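The Setup Is the Job

I have looked after the small tabletop arm on our bench for long enough to be tired of the word "easy." Easy to assemble, easy to calibrate, easy to teach. The people who say so have usually put one together on a Saturday, watched it wave, and written it up. I would like to hear from them again after the third month.

My argument is with the way these cells are sold and talked about. The Trutgate kit guide gives calibration two pages and gives the teaching software 440. Anybody who has kept one of these arms going knows the hours fall the other way around. Most of mine go to screws, tape and cable slack, and to the dull business of putting things back where they were.

Take the dishes. Our test task moves a small load between containers, and the rims are colored so that the arm's camera has something strong to find. A blue rim and a red rim sound foolproof. Set one close against the other and the far rim is partly hidden, and now the height you set over the first dish has to clear the second one too. The guide says nothing on this. It says to "place objects within reach."

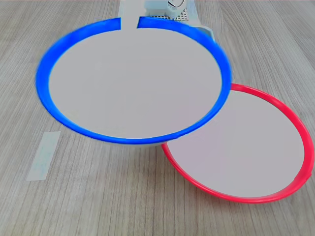

What the log says

I keep a log, on paper, because I stopped trusting my memory the first winter. It has 1,515 runs in it. I marked 129 of them as stopped by hand, and when I went back through those in January I expected to blame the software for most. I couldn't. The biggest group were set down to a joint that had drifted off its zero. The next biggest were a dish in the wrong place. The clever part of the machine had been doing what it was told, from a starting point that was no longer true.

Hussam Harb, who sold us the arm and still answers his phone, thinks I am too hard on it. His view is that a drifting joint is a maintenance matter and should be kept apart from any judgment on the product. I don't see how. If a machine needs a check before every session, then the check is part of the product, and so is the person doing it. Preko will sell you a service plan that admits as much, though the brochure calls it "peace of mind."

My check takes about 25 minutes. Power off, then a driver on every horn screw, just enough to feel whether it gives. Power on, drive to zero, look at each bracket from the side. Then I bring the tip down to the near edge of the blue rim, slowly, and stop there. I like the rim for this. It's a hard edge in a strong color, and if the tip comes down a finger's width to one side, I know before I've wasted a run on it.

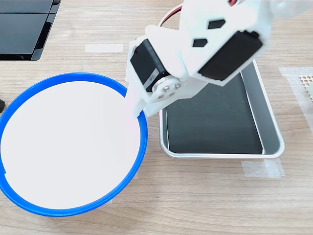 If the tip is off, I resist the urge to fix it in the settings. Adding a few degrees to an offset is quick, and it hides a loose screw very nicely until Thursday, when the screw is looser and the offset is wrong as well. Okabe's controller makes this far too tempting by putting the offset slider on the first screen. I would bury it 3 menus down, behind a page that asks whether you have touched the hardware yet.

Tape gets laughed at, and I'll defend it. A strip on the table costs nothing and can be moved when the layout changes. The Prusex locating plate we were urged to buy is a lovely piece of work that assumes you will never use a different tray. Tape does lift, and the marks do creep if you're lazy about laying them again. I would still take a cheap mark that I have to look at over an expensive one I've been told I can ignore.

I'm keeping the arm, and I would probably buy it again. But I'd want the price tag to include the log, the driver and the person holding it, and I haven't seen one that does.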